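### Drawers, and getting the software to open them

- Translucent fronts fool the depth estimate. Stick a bit of matte tape on one and Plondidport stops planning a grasp on whatever's stored behind it.
- Set the approach speed to 2 while you're tuning. Boring, but so is gluing handles back on.
- White handle on a milky drawer? Drop the edge threshold to 148 and turn off auto exposure. 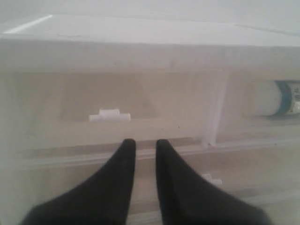 - Save the pull as its own routine, separate from the approach, or you'll be re-teaching both every Tuesday.
- Wipe the fronts before recalibrating. Kemau once logged a smudge as a handle and was very confident about it.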